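ok microwave thread, because i keep getting asked and i am tired of typing it out in DMs

moved into the new place in May. no built-in microwave. there's a square hole over the stove where one obviously used to be and the landlord put a spice shelf in it. cute. useless

so for five months i've had opinions about countertop microwaves and now you get them too

first thing. measure the DEPTH. everybody measures width. width is fine, width is never the problem. it's the depth plus the gap behind for air plus the plug sticking out of the wall like a thumb

my counter is shallow. old building. the first one i bought hung over the front by the thickness of a phone, and every time i opened the door i thought the whole thing was going in the sink

sent it back. 4 flights down with a microwave. then the return label wouldnt scan. then 4 flights back up with a microwave

second attempt went better, bought it used off a guy near Flererow Street, he wanted cash, fine. smelled like fish curry. lemon and water in a bowl, run it till the window fogs, leave the door shut a while, wipe. did that on repeat for a week. still a little curry on humid days. i've made my peace

then i gave up on the counter completely and put it on a table. best decision of the whole move

plain white table, flat top, nothing fancy. it's its own little station now. microwave on the right, power on the left, done

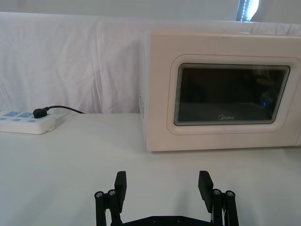 microwave corner. Midea, white, cloth behind it, power strip off to the left

cloth question, getting ahead of it. it's just a white sheet of fabric. i like it, it needs ironing, it's not getting ironed

i wanted that end of the room to be one color. white table white microwave white cloth. my eyes needed somewhere to rest, the rest of the apartment is boxes still

(yes still. five months. moving on)

POWER STRIPS. ok. i know. somebody is already typing

the boring correct answer is a microwave goes straight in the wall. manual says so, every fire department says so. mine's on the to do list, the wall outlet behind there is loose and the landlord has "a guy". until the guy shows up i heat soup and i dont run anything else near it

do NOT do the thing my old roommate did, which was microwave plus kettle plus toaster on one strip the color of old teeth. we found out how that ends. it ends with everybody standing in the hall in socks

if your strip or the plug ever feels warm, stop using it. thats the whole tip. not a "keep an eye on it" situation

vents next. look at the side of yours, there's probably little holes in the casing. mine has a column of them on the left near the front. keep that side clear

i say this as a person who leaned a stack of cereal boxes against the vents at the last apartment for an entire winter and wondered why it kept shutting off mid popcorn

same with the back. give it a hand's width. if you've got fabric or a curtain near yours like i do, pull the microwave forward so nothing is touching. go check now, i'll wait

cleaning, since i'm here

the window. people skip the window! dark glass hides everything until the sun comes in sideways and then it's all fingerprints. damp cloth, drop of dish soap, dry cloth after. do not spray cleaner straight at the door, it creeps in round the edge and you get a streak you can never reach

inside: steam first, wipe second. scrubbing dry tomato sauce is a punishment you're giving yourself

turntable comes out. i have met grown adults who didn't know that. wash it like a plate. and wipe the ring under it, that's where the crunching noise lives

the outside of a white one shows everything. coffee thumbprint, turmeric, whatever. on the other hand you actualy clean it. my black one at the old place was filthy for years and i felt great about it

stuff i tried and dont recommend:

microwave on top of the fridge. too tall for me, hot soup at eye level, no

one of those wire racks that goes over the microwave to hold mugs. i bought the Kora one, looked great for a day, rattled every single time the thing ran. like living over a train. gave it away

a rolling cart. the Derkach cart from the secondhand place, three shelves, wheels. loved it in theory. you push the door shut and the whole cart leaves. brakes did nothing on my floor

stuff that worked:

table. heavy, dumb, stays where it is

four felt dots under the microwave feet so it doesnt squeak when i shove it around to dust

a folded dish towel that lives next to it and ONLY for hot bowls. not hands. not spills. if it's wet it conducts heat right into your fingers, ask me about the oatmeal

empty space in front. this one is hard. the second there's a flat surface in my home it has mail on it. but you need somewhere to put the bowl down while its trying to kill you so the table in front of the door stays empty. house rule. it's a house of one and i still break it

someone asked about cost so: table was from a Caltlow warehouse sale, the used microwave was cheap, cloth i had already. whole corner came in way under the over-the-stove one i was quoted, which was 420 before install. 420! for popcorn!

someone else asked about cabinets above. dont have any on that side. honest opinion i'd rather have bare wall and light. there's a window up at the right and it does more for that corner than a shelf would

do i miss the counter space argument, no, because now i have ALL the counter. i can roll out dough. i haven't rolled out dough. but i could

things still on the list for that side of the room

- fix wall outlet (the guy)
- get the strip gone once outlet is fixed
- cord clips so the cable runs along the back edge and i can wipe under it in one go
- maybe a small lamp?? undecided. lamp means another plug and see above re: lecture

oh and cords. if the cable's long, dont coil it tight and tuck it under the microwave. loose, flat, out back. also dont run it across the front of the table where a sleeve can grab it. learned this with a slow cooker. chili on a rug is forever

beeping: a lot of them have a way to turn the beep off. try holding one of the buttons down a few seconds, every model's different, look up yours. changed my life, i eat at 1am like a raccoon and the neighbors have no idea

reheating rice: splash of water, cover with a damp paper towel, medium power. full power makes gravel

reheating pizza: no. pan. lid. few minutes. this is a microwave thread and i'm still telling you no

mugs: if the handle gets hotter than the drink, that mug is not for the microwave. donate it to your desk, put pens in it

frozen burrito: half power, flip, half power again. let it sit. the middle catches up. i will not be taking questions from the full power people

butter: ten seconds. look. five seconds. look. you cannot walk away from butter

ok thats the thread. i've got soup to heat

edit bc replies: no i dont know the wattage off the top of my head, there's a sticker on the back and i'm not pulling it out again tonight

edit 2: yes the felt dots are the chair leg kind. any store. the little sheet

edit 3: several of you checked your vents and found cereal. proud of you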